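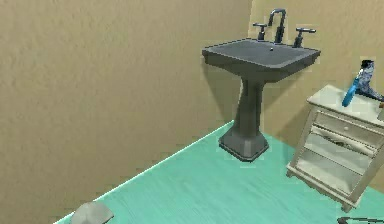

Pedestal sink, dark grey, against the back wall.

3/17/19
Entry by Luzius Camenzind, textile conservation workshop, Prenditz

Subject: indigo vat, second attempt, and sampling for the Kerari hanging

The first vat was discarded on Friday. The surface had gone dull blue overnight and the liquor underneath was the same colour throughout, which indicates that the reduction had failed. The likely cause is too much air introduced when the bath was stirred. The jar has been washed out and the residue retained in the settling bucket for proper disposal.

The second vat was prepared this morning using the fructose method set out in the Jirko handbook, with calcium hydroxide as the alkali. Indigo was ground in a little warm water before it was added. The handbook calls for glass marbles in a closed jar at this step. A mortar was used instead and the paste was acceptable, although a few coarse grains remained on the side and had to be worked in a second time. The stock was left to stand until the liquor beneath the surface had turned a clear amber and a coppery film had formed on top.

Test strips were cut from the unbleached wool and from the Fiadzo cotton. All strips were soaked before dipping. Colleagues are reminded that the Fiadzo cotton still carries a finish from the mill and must be scoured in full. The strip taken straight from the bolt on Thursday resisted the dye along one selvedge, and it should not be relied upon as a reference. It has been marked with a red thread and kept with the others for comparison.

Each strip was lowered slowly, held under without touching the sediment, and drawn out along the side of the vessel so that drips did not fall back into the bath. Strips were then left to air until no green remained.

Results, wool:
One dip gave a pale grey-blue, uneven at the fold.
2 dips gave a mid blue close to the border of the hanging.
Further dips moved the colour past the target and left a reddish cast in raking light.

Results, cotton:
The colour was flatter at every stage. The cotton will be suitable for the backing patches, where an exact match is not required. It should not be used for the visible infills. 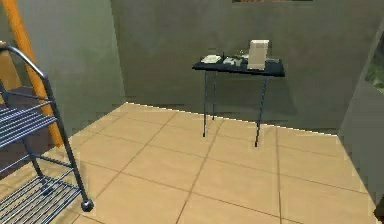 The question of rub-off is not settled. The darker wool strips marked a white cloth when rubbed dry, and more so when the cloth was damp. They will be rinsed again in a weak vinegar bath, neutral-washed and tested once more before any decision is made. No dyed material is to be placed in contact with the hanging until that result has been entered in this book.

The hanging itself was examined again under the lamp. The lower border has 12 losses large enough to need an infill, one more than was listed in the condition report from September. The additional loss is near the left corner and had been concealed by an old darn in brown thread. The darn is stable. I propose to leave it in place and to record it as part of the object's history, subject to the agreement of the owners.

Stock on hand: 518 g of wool yarn, undyed, which is sufficient for the border with an allowance for further trials. Calcium hydroxide is low and has been added to the order sheet. The pH strips in the top drawer are past their date and should be replaced at the same time.

To do:
Feed the vat and check the colour of the liquor before use.
Repeat the rub test on the rinsed strips.
Label the strips by number of dips and fibre, in pencil, on cotton tape.
Write to Kerari regarding the darn.

L.C.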